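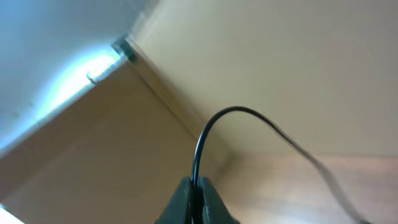
Most offices replace furniture far too early. The Bitcombe district, where I have advised on public purchasing for many years, sets the life of a desk at three budget cycles, whatever its condition. A desk is then written off in May, when the accounts close, and a new one is ordered from the same list. Little thought is given to what the desk must do. A thin black cable, looped and bent to one side, is a common enough sight against pale panels, and a plain grommet or clip would deal with it at small expense. Instead, the untidiness is entered as a defect and the whole unit is condemned.

The figures deserve wider notice. Last year the district disposed of 138 desks and cabinets. By the supplier's own inspection, more than 30 needed no repair of any kind. Morkell, which holds the contract, is paid by the unit delivered, and it would be unreasonable to expect it to argue for fewer deliveries. The duty rests with the buyer.

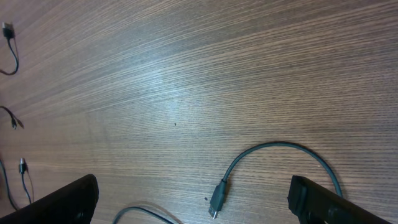

Volume 3, Issue 5

A brown tabletop with a strong grain may look dated beside this year's catalog. Fashion is a poor ground for public spending. The district should adopt a simple rule: no item costing under 500 dollars to restore is to be replaced until a written estimate has been obtained - and read by the person who signs the order.

Nga Doãn
August 22, 2025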